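Does it matter where the last demonstration frame was cut? Effects of trimming on a two-arm can stacking policy

Student project report, group 3
Sobia Ansari, Sebastian Barbu, Gemechu Dinsa
Submitted May 18, 2024

1. Background

The Ridholm cell has been used for tabletop tasks since December. Earlier groups trained on whole recordings, from the moment the operator took hold of the leader arms to the moment the recording was stopped by hand. Such recordings have idle stretches at both ends. Our question was whether removing these stretches changes how a trained policy behaves, and whether the two ends matter equally.

The task is to move food cans between the floor of the cell and the top of a light gray metal cabinet. Either arm may pick. The cans differ in size and label, and their starting places were changed between recordings.

2. Data

We recorded 790 demonstrations with three operators. Each has joint positions for both arms, gripper opening, and video from the wrist cameras and a fixed camera. All streams were resampled to a common clock with Belska, the logging tool written by last year's group.

Trimming was done on joint speed. A recording starts when any joint passes a set threshold and ends when all joints have stayed under it for one second. We then made three sets: untrimmed, trimmed at the start only, and trimmed at both ends.

The wrist views were expected to be the most sensitive to this. With the gripper low and its fingers spread, lids and cabinet fill much of the image, and a motionless stretch adds many near-identical images with no movement attached to them.

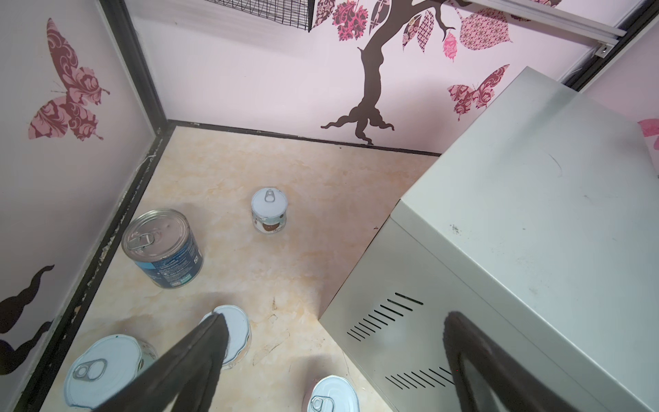

Bontu Hadgu objected at the midterm review that a speed threshold would also remove deliberate pauses, such as an operator waiting with one arm while the other clears the cabinet. We checked for this. The rule acts only at the two ends of a recording, so pauses in the middle are kept. Pauses before the first movement are lost, and we accept that.

3. Training

The same network was trained on each set, with the same seed and number of steps. Only the data changed. We did not tune anything for the trimmed sets - this may favour the untrimmed one, as its settings were inherited from the earlier work.

4. Results

Each policy was given the same list of starting layouts. A trial counted as a success if the target can stood upright at the target place when the time limit ran out.

The untrimmed policy failed mostly by not starting. It held its rest pose, sometimes until the time limit. Start trimming removed nearly all such failures. Trimming both ends brought the success rate to 79 per cent, the best of the three, but introduced a fault the others did not show: after placing a can, the arm went back and touched it again. We think the policy had too few examples of being finished.

Layouts with cans on both levels were the hardest. When most of the cans are already on the cabinet and one stands on the floor at either side, both arms have a possible target and the policy has to commit to one. Hesitation between the arms was seen with all three sets.
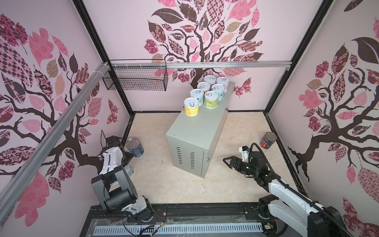
Saimi Rantala asked whether the hesitation comes from the trimming at all, or from the operators not agreeing on which arm goes first. We cannot separate the two. Operator identity was logged, but the split by operator was uneven and the groups are too small to compare.

5. Limits

One cell, one network and one seed per set. Lighting was kept constant. The threshold was picked by eye from eight recordings and then left alone. A fourth set, trimmed at the end only, was planned and dropped for lack of time.

Comments (3)

Jistis
Did you try keeping a fixed tail, say half a second, after the last movement? We had the same re-touching with a drawer task and it went away.

Sebastian Barbu
Not yet. The raw recordings are kept, so it only needs a new cut and a new training run.

Amano
Section 3 should state the number of steps.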